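Mit dem Motorrad bis ans Ende der Schotterpiste

Als ich sie am Telefon erreiche, steht sie gerade in der Garage und sucht einen Zehner-Schlüssel. »Den sucht man ja immer«, sagt sie und lacht. Ihren Namen möchte sie hier nicht lesen, das war die einzige Bedingung. Alles andere erzählt sie gern, und zwar so schnell, dass ich mit dem Mitschreiben kaum nachkomme.

Im Februar ist sie losgefahren, allein, auf einer alten Enduro, von Poler über den Pass nach Vunel und dann immer weiter nach Osten bis Drumora. Rund 3.000 Kilometer, die meisten davon auf Schotter. Warum ausgerechnet im Winter? »Weil ich da Urlaub hatte«, sagt sie. »Und weil die Piste gefroren viel besser zu fahren ist als im Frühjahr, wenn alles schmiert. Kalt wird einem sowieso.«

Ich gebe zu, dass ich neidisch bin. Meine längste Tour ging an den Gardasee, und da hatte ich ein Hotel! Sie hat die meisten Nächte gezeltet, einmal direkt neben einer Tankstelle, bei der die Zapfsäule erst morgens wieder aufgesperrt wurde. »Der Tankwart hat mir Suppe rausgebracht. Ich habe bis heute keine Ahnung, was da drin war, aber ich habe zwei Teller gegessen.«

Schwierig wurde es hinter Vunel. Auf den 266 Kilometern bis Appiah gibt es keinen Laden, keine Werkstatt und über weite Strecken kein Netz. Mitten auf diesem Stück riss ihr der Kupplungszug. »Ich habe erst mal geflucht, dann Tee gekocht und dann den Ersatzzug gesucht – der lag natürlich ganz unten im Koffer.« Zwei Stunden hat sie gebraucht, mit klammen Fingern und der Stirnlampe zwischen den Zähnen. Seitdem klebt der Ersatzzug mit Panzertape am Rahmen, fertig verlegt neben dem alten.

Der höchste Punkt der Reise lag auf 1.977 Metern, und von dem schwärmt sie am längsten. Oben sei es vollkommen windstill gewesen (das hatte ihr vorher keiner geglaubt), und sie habe einfach eine Weile auf dem Tankrucksack gesessen und Kekse gegessen. Fotos von dort? »Zwei, beide mit Daumen.«

Was würde sie beim nächsten Mal anders machen? Weniger Kleidung, sagt sie sofort, bessere Handschuhe und auf keinen Fall wieder den billigen Kocher. Und die Rückfahrt würde sie nicht mehr mit dem Zug machen. »Das Motorrad stand im Güterwagen und ich saß daneben im Abteil und war beleidigt.«

Für den Sommer liegt schon eine neue Karte auf dem Küchentisch, diesmal geht es von Drumora nach Norden. Ob sie mich mitnimmt, habe ich natürlich gefragt. »Wenn du dein eigenes Werkzeug einpackst!«

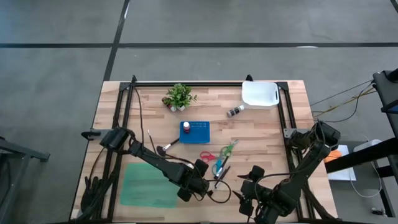
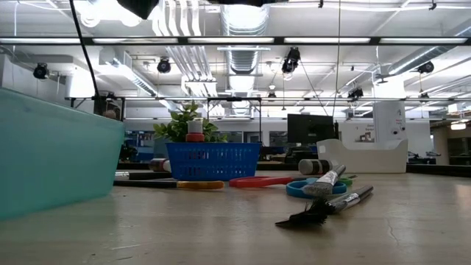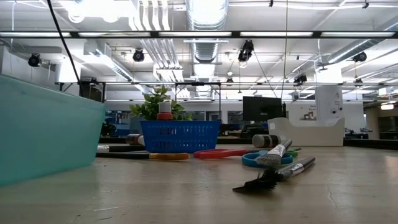
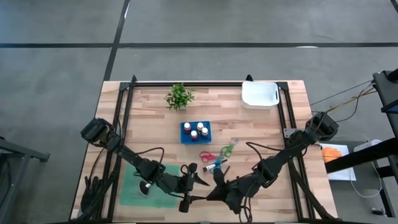

Erstes und letztes Bild: der Holztisch von oben. Dazwischen: der blaue Korb mit der Grünpflanze.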